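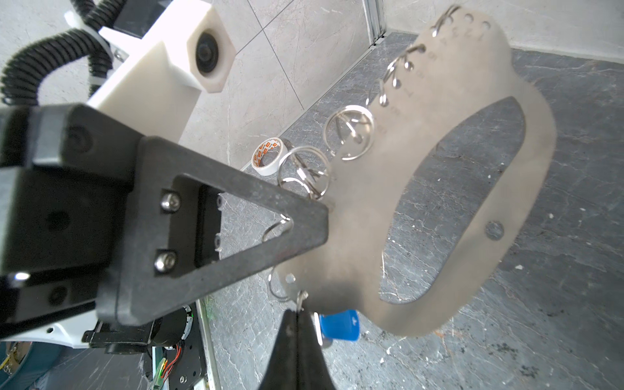 One of the curved plates for the Prustunness footbridge, with its long oval opening.

Print this story
E-mail this story

Work on new railings for the Prustunness footbridge has reached the metal plates that will line both sides of the walkway, and the town of Vultham expects the first of them to go up before the end of the month.

The plates are being made at the Melnychuk metal shop in Stornside, which won the job in June. Each is a flat piece of metal cut to a curved shape, a little like a kidney bean, with a large oval opening through it. When finished they will be bolted between the existing posts in place of the old wire mesh.

Daryna Sirko, who runs the cutting floor at Melnychuk, said the shape took longer to settle than the shop had planned.

"The first drawing had a straight bottom edge and a round hole," Sirko said. "It looked all right on paper. Once we cut one and stood it up at the height it would be on the bridge, it looked like a washing machine. So we went back and did the curve."

The order is for 20 plates, enough for ten sections on each side. The shop had cut 11 of them by the start of this week. The rest will follow once a second delivery of sheet metal arrives from the supplier.

The plates will keep their plain gray finish with a clear coat on top. Two samples were painted in the spring, one dark green and one the same blue as the Vultham street signs, and both were left outdoors behind the shop. The green one chipped along the inside of the oval, where people are most likely to put their hands, and the town decided to leave the color out of it.

Bent Bach, the town's project manager for the bridge, said the openings were part of the request from the beginning. The footbridge crosses the creek at a spot that gets strong wind from the west, and a solid panel would have put more load on the posts than they were built to carry. The posts date from the original bridge and are not being replaced.

"We had them checked and they are sound," Bach said. "What had gone was the mesh. It was rusted through at the bottom in a lot of places, and we were patching it every winter."

Safety rules also had a say in the design. The oval is long and large, so each opening on the bridge will have bars fitted behind it, close enough together that a small child cannot climb through. The bars are being made separately and will be attached on site. Sirko said the shop first tried welding the bars to a plate before coating it, but the heat pulled the metal slightly out of flat, and bolting them on turned out to be the better way.

Smoothing the edges has been the slowest part of the job. The cutting machine leaves a sharp lip on the underside, and both the outer curve and the inside of the oval have to be rounded over so that nobody leaning on the rail gets scratched. Sirko said the outside edge goes fairly quickly. The ends of the oval, where the curve is tightest, are still finished by hand.

The old mesh on the north side will come down first. Bach said crews will work on one side at a time so that the bridge can stay open for most of the project, with a temporary wooden barrier along whichever side is being changed. Walkers should expect a narrower path, and cyclists will be asked to get off and push. Full closures are planned only for the mornings when the heaviest equipment has to be brought out onto the deck.

The bridge is 420 feet from end to end, counting the ramps, but the new plates will cover only the raised middle part. The ramps have their own wooden rails, which were replaced a few years ago and are staying.

Some residents of the Stornside Road end had asked whether the mesh could be kept on the ramp side for dogs. Bach said a low strip of new mesh will be added along the bottom of the wooden rails there, and that it can be done in the same visit.

There had also been questions about noise. Metal panels on a footbridge in another part of the county were known to rattle in the wind, and people who live closest to the creek brought this up at the June meeting. Melnychuk will fit rubber washers between each plate and its posts, Sirko said, and the shop plans to return after the first windy spell to tighten anything that has worked loose.

An open evening for anyone who wants to see one of the finished plates up close will be held at the Vultham town office on 14th September. The drawings for the south side will be on the wall as well, including the position of the two benches, which is still open for comment — written notes can be left at the front desk.

Print this story
E-mail this story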